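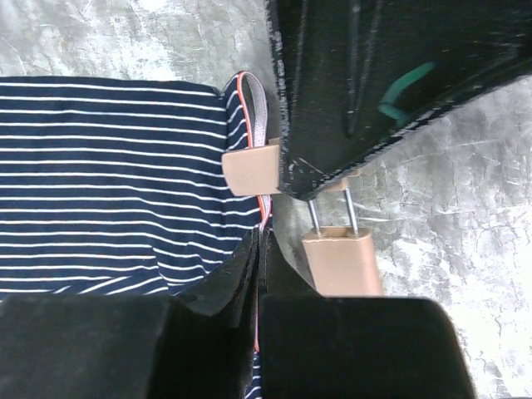 About Wimanby

I test robot grippers for a living, and I do most of it with laundry. That's the short version, and if you only came to check whether Wimanby is a real outfit with a real bench, you can stop there (it is, and there is).

The longer version starts at Domville, where I spent 7 years picking parts for packaging lines. I liked the work but I kept getting the same kind of phone call. Somebody had bought a gripper on the strength of a spec sheet, bolted it to an arm, and found out it couldn't pick up the one thing they needed picked up. Usually the one thing was soft. A bag, a sleeve, a strap, a sock. Spec sheets are great on payload and stroke and close to useless on socks! So I left, rented a room, and started trying things out for people before they spent the money.

We're 3 people now. Two of us run the bench and the other one does the controllers and keeps our shelf of fingertips in some kind of order, and we have 16 sets of those at the moment, from hard and narrow to wide and squashy. I still have strong feelings about the narrow ones. They get hold of a hem like nothing else, and then they'll drop a towel on you without warning.

What we do all day

You send us your gripper, or two grippers you can't choose between, and tell us what they'll be handling. We mount them, write a set of tasks that look like your real job, and run them over and over. Then we write it up in plain words with the bad runs left in. People ask if we'll take the bad runs out for a brochure version. We won't, sorry.
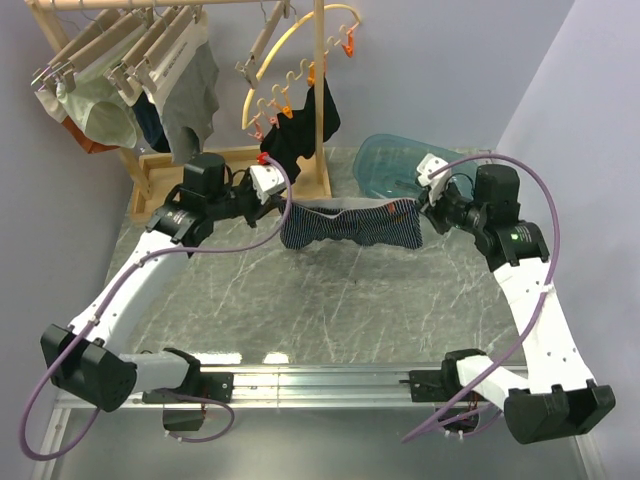
Clothing is our favorite test material, and it's where most of our comparisons begin. A folded shirt is cheap, it's never the same shape twice, and it shows you very quickly whether a fingertip is closing on one layer or three. We like small items best of all, the kind you'd fish out of the bottom of a drawer. The striped one stretched between the two arms is a good example: with a corner in each gripper you get to look at both grips in the same moment, and the edge hanging between them tells you a lot about how even the hold is. Then there's the little wooden rack at the back with its hangers and the colored clips beside it, and I'm very fond of it. Clips are mean. If your gripper can cope with clips, I'll happily talk to you about almost anything else you want it to do.

Cameras get the same treatment. We run a view from the wrist and a view from the side wherever we can, as the two will disagree with each other more often than you'd think, and I want to know which one your controller is believing. When we compared the Sharifi and Vumov controllers last October, the camera placement made more difference to us than the box did (both makers were good sports about that, and both sent cake).
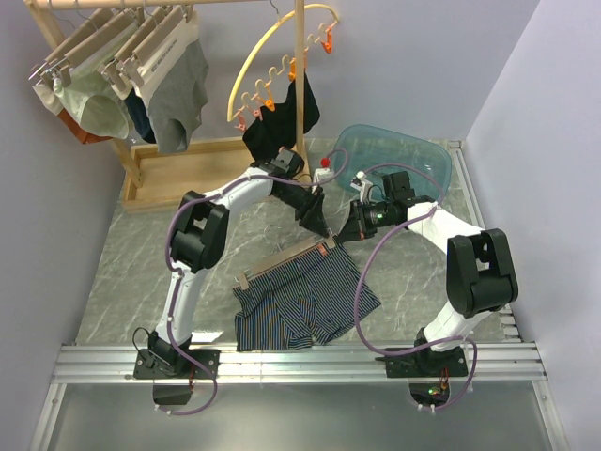 Striped boxers on the clip hanger, with both grippers in close on the wooden bar.

Who we work for

Mostly small companies, a few schools, and now and then one very determined person with an arm in their garage. We like the garage people. We don't sell grippers, we don't take a cut from anyone who does, and if the cheap one does your job better we'll tell you to buy the cheap one.

Come and see us

Visitors are welcome in the afternoons, after 2, when the morning's runs are finished and we can talk without one eye on the arms. Bring the awkward item with you if it fits in a bag! Drop us a line first through the contact page so one of us can put the coffee on and clear you a chair.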